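# Week 6: When the Sorting Line Gets Robots

Notes for Monday's session, Work and Automation. Bring these with you, I'm not going to repeat the numbers. 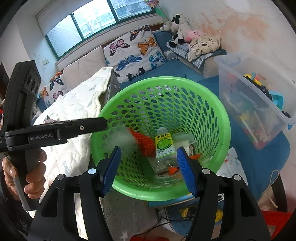

I spent a chunk of April hanging around the Saavedra recycling plant, where a firm called Kemen put robot arms on the packaging line, and most of what I want to talk about this week comes from there. Before the arms went in, people stood at the belt and pulled things out by hand, all shift, and they were good at it in ways they had trouble explaining to me. Take a mix like the one in the green basket: a clear bottle with a label on it, a bunched-up red-orange net, a hazy bit of bag or film, more clear plastic around it. You and I would say "plastic" and move on. A sorter sees several different decisions. The net snags on everything, film sticks to whatever is next to it, and see-through stuff lying on see-through stuff is miserable for a camera (easier for a person, who can just poke it). Keep that pile in your head, we'll come back to it.

## What the job was

Rosemarie Kettler sorted at Saavedra before the change and she's still there. She told me the first thing she learned was to listen. A bottle with liquid left in it lands differently on the belt! She also talked about "clearing a window," meaning you flick the film aside with the back of one hand so the other hand can get at what's underneath. None of this was in the training binder. I asked to see the binder and it's mostly about gloves.

The old line had 60 people across all shifts. Hold on to that number for the discussion.

## What the job is now

The arms do 2,920 picks an hour on a good belt. "Good belt" is doing a lot of work in that sentence. When there's a lot of film or netting in the mix the rate drops, and the operators turn the feed down to cope, so if you only read the headline figure you'll get the wrong idea of an ordinary afternoon.

Forty people work the line today. Some of the others moved to the bale yard, some left, and a few took jobs with the company that trains the system. The titles changed too:

- **Line attendant:** clears jams, pulls nets off the grippers, does the picks the arms miss
- **Exception reviewer:** sits at a screen and labels items the software couldn't decide on
- **Cell lead:** sets the feed speed and argues with maintenance

Rosemarie is an exception reviewer. She likes the chair and hates the screen. She used to know an item by touch and sound, and now she gets a still picture and a few seconds. Think about our basket again: is that flat off-white piece card or plastic? I can't tell from a picture, and I'd want to pick it up and bend it. She gets that feeling 200 times in a shift.

## Where the know-how goes

This is the part of the topic I get excited about, so stop me if I run over. Somebody has to show the machine what a decent grasp looks like, and the people who know are the ones whose jobs are changing. At Saavedra the sorters were asked to demonstrate picks with hand-held grippers, on paid time, as part of the shift. Ignacio Escobar, the cell lead on nights, thought the rate should have been higher than regular sorting pay. He called it teaching, and teaching pays more. The plant manager, Pak-hei Mok, said it was the same hands moving the same trash. They were both pretty friendly about it and neither one budged.

I lean toward Ignacio. You don't have to, and the best paper I got last year took the other side.

## Terms to know

**Deskilling:** the job gets split up so each piece needs less know-how.

**Residual work:** whatever the machine can't do, which stays with people. Usually the awkward bits, and often all of the awkward bits in a row.

**Tacit knowledge:** stuff you can do but can't easily write down (see Rosemarie and the bottles).

## For discussion

1. Is an attendant who spends the shift pulling nets off grippers doing a more skilled job than before, or a less skilled one?
2. Who should get paid for a demonstration that's used again at another plant?
3. What would you ask Pak-hei for before you agreed to give demonstrations?

Read the first half of the Sekira packet before class. If you missed the sign-up for the plant visit, email Ivana Godoy. Closed-toe shoes, please.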